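Trerkance Robotics Club, Vivthorpe workshop
Pre-run checklist, simulated kitchen task, with comments

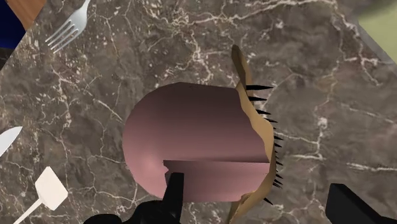 Fill this out before each batch of practice runs. One sheet per workstation. Initial any item marked No.

1. Power strip off the floor, cords taped down: Yes
Comment: Tape is lifting by the door. Replace before March.

2. Scene loads without errors: Yes
Comment: Use scene 1488. Scene 1529 still has the old counter height.

3. Gripper opens and closes fully on command: Yes

4. Fork, knife and spatula present on the marble counter: Yes
Comment: Leave them in. The judges at Loltedstead count a touched utensil as a fault.

5. Pink object with the spikes on the counter: Yes
Comment: Its outline looks a bit faceted. Do not swap the model without asking.

6. Speed limit set to 10 percent for the first run: No
Comment: Was left at full speed by the last group. Reset and checked again.

7. Stop key tested: Yes
Comment: Test it with the arm moving.

8. Log folder has space: Yes
Comment: Over 3007 files in there. Move the old ones to the Ahn drive.

9. Drinks away from keyboards: No
Comment: Second time this month.

Items 6 and 9 to be rechecked at 4:30 before the next group starts.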